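The third time I moved house in five years, I threw out the instructions to every board game I owned and kept the games. I don't recommend it. What followed was a winter of arguments that I now think of as my education, and it is why I drove to Etberg on a Wednesday to meet people who write rules for a living.

Etberg has a river, a bakery that closes at two, and the offices of Vedau, a game publisher occupying the upper floor of a former shoe store. Vedau puts out four titles a year. Its best seller, Genero, is a game about inheriting a vineyard from relatives who hate you. The first printing ran to 2,507 copies and every one of them had a mistake on page six.

"It said 'each player' where it should have said 'the player,'" Branwen Probert told me. She edits the rule books, and she has the look of a woman who has received mail. "One word. According to page six, everybody at the table got a vineyard every turn. Some people liked it better." 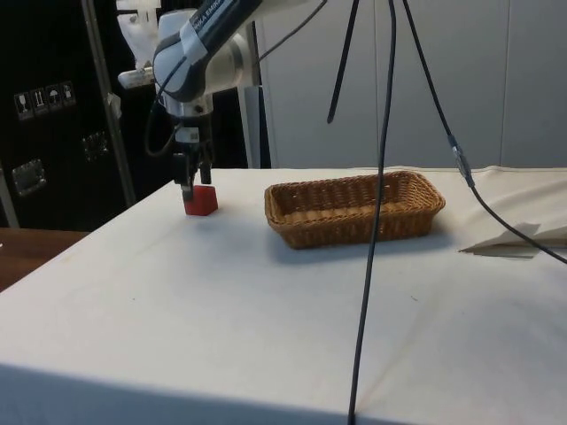

The trouble with rules is that they are written by the one person alive who doesn't need them. A designer has played the thing for two years and can't imagine you starting in the wrong corner. You will start in the wrong corner. You will also read the first paragraph out loud, skip to the part about scoring, and announce that the rest will make sense once we get going.

I have been that person. I have been that person at my own wedding shower.

Probert's answer is to hand a draft to strangers, shut up, and watch. She isn't allowed to help. She told me that the hardest session of her career was an evening spent watching four grown adults deal out the entire deck, including the card that said DO NOT DEAL THIS CARD.
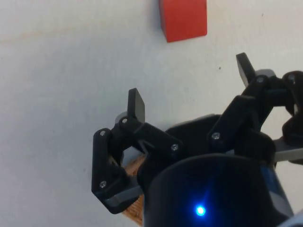 By Dela Gyamfi

Old rule books were worse, which I find comforting. Emlyn Hughes keeps 148 of them in a spare bedroom, most without the games they came from, and he let me sit on the floor and read for an afternoon. One opens with a page and a half on the proper way to choose who goes first, then never says what going first involves. Another ends, in full, "Play continues until the party is satisfied."

Hughes thinks that last one is the finest sentence in the collection. He has tried to play the game it belongs to. The party was not satisfied.

His favorite is Gape, a parlor game whose rules fit on a card the size of a bus ticket. You say a word, the next person says a word, and anybody who laughs is out. His family has played it every April since he was nine and still disagrees about whether a snort counts.
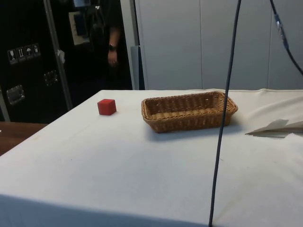 Photo: Gudrun Reuter

At the other end of things there is Beca Gethin, whose war game currently needs 900 words to explain rain. She knows how this sounds. She cut the section on mud last spring and got letters, so the mud is back, with a table.

Gethin makes a decent case for length. Short rules, she says, leave the fighting to the players, and players are bad at it. Her readers want a ruling at eleven at night when one brother-in-law has parked his cavalry in a lake. They want a paragraph number they can point at. I thought of my own winter without instructions, and of a certain cousin and a certain hotel on a certain orange street, and said nothing.
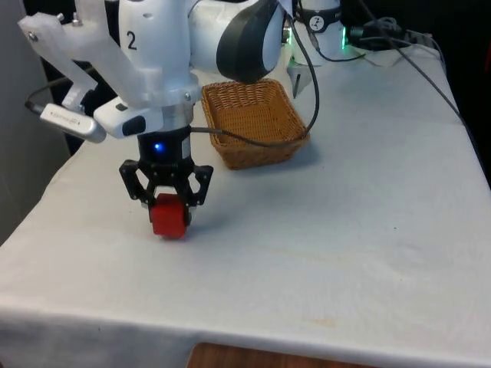 GAMES & PASTIMES

Before I left Etberg, Probert gave me the new draft of Genero to take home, corrected, along with a pencil. I was supposed to mark anything that confused me. I invited three friends, made a dip, and read the first paragraph out loud.

Then I skipped to the scoring.

We played until midnight. My great-uncle left me a barn and a lawsuit, and I lost by a margin I'd prefer to keep out of print. On page six, next to the sentence that had cost Vedau so much postage, one of my friends had written, "So does everyone get one?"

I mailed it back on my way to work.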